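Gripper cell 2, Foneck - reinspection, 26 Jun 2020
Inspector: Enda Mac Giolla

Emergency stop: OK.
Force limit: FAIL. Set to 20 N on paper, tripped late twice.
Fault 521: open. Vendor says "cleared". I'd like to see how. 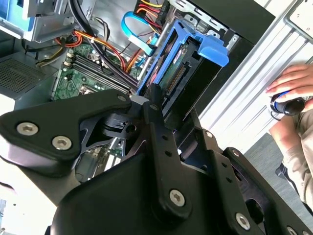

Cable snag check: FAIL, same as March. The fix was a new path file, and I don't trust it. A SATA cable looping down to the blue drive caddy is easy to catch - tie it back before any pull.

Hands clear of tower: no rule posted. Post one.

Not released.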